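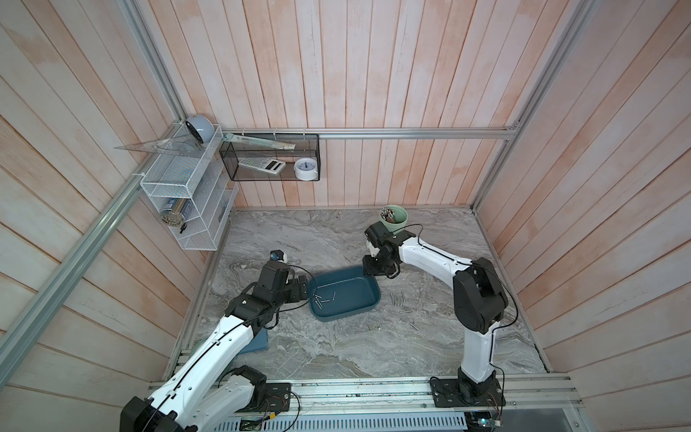
A wire-mesh shelf, with an alarm clock and a triangle ruler.

2023-08-24

Readers have asked how I keep household papers in order. I set out my present practice, adopted in May on the advice of Catríona Mac Giolla.

All incoming post is opened on the day of receipt and placed in one of three trays: to pay, to answer, to keep. The last tray is cleared every 10 days. Guarantees and receipts are held for the life of the item. Bank letters are scanned and then shredded.

On first sorting, over 300 sheets were removed, among them several duplicate bills from Hultora. Correspondence with Tran remains outstanding and will be filed once a reply is received.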